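From: Noel Padilla
To: Stetden household list
Subject: Re: folding order for the linen shelf

Hawi Abera wrote:
> Has anyone settled on a way to fold the big white cloths? I have
> been doing mine in thirds and they come out a different width from
> the colored ones, so the pile leans and then slides off the shelf
> when I pull one from the middle. Also, do you fold the white ones
> first or last? The old Sellow handout says last but gives no reason.
> I have shelf 3 in the Maviveck cupboard, if that matters.

Hawi,

Shelf 3 is the shallow one, so it does matter. Thirds will hang over the front on that shelf. I fold in half the long way, then in half again, and then bring the short ends to the middle and close it like a book. It makes a thicker bundle but it fits, and it stays put when you take out the one above it.

As for the order, I do the colored ones first and stack them at the left side of the table. The thick ones go on top. I used to put them at the bottom on the idea that they would make a good base, but a thick fold has a rounded edge and everything over it tips. Thin ones underneath sit flatter. Then the rest of the table is free for the white ones, and those need the room.

The basket stays at the back right corner. If you are left-handed you may want to swap the two sides.
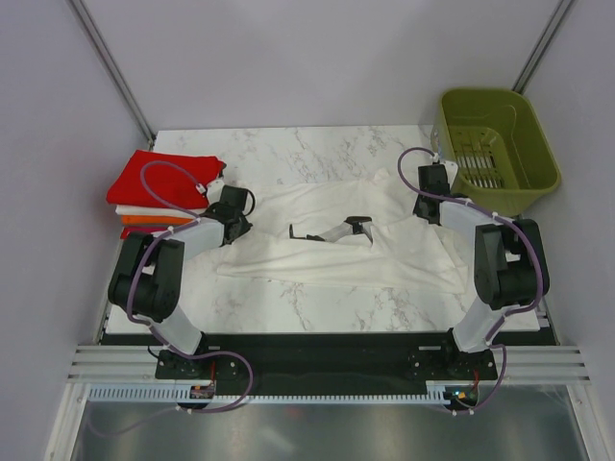
With a large cloth I get the front hem straight before I touch anything else. The back can stay rumpled until the hem is where you want it. If you start by smoothing the middle, you push the creases out to one side and end up chasing them into the corner. Check the corners last — they like to double under, and then the whole fold comes out crooked and you have to open it up again.

The Sellow handout was written for the old cupboard at Soriano, which had deep shelves and doors. I would not go by it for Maviveck. Page 4 has a decent drawing of the book fold, though, and you could copy that and tape it inside the door frame. The rest of it is mostly about ironing.

One thing I have not worked out is the fitted ones. I roll them and put them behind the others, and I am not proud of it. If anyone on the list has a method that holds up on a shallow shelf, please post it.

Noel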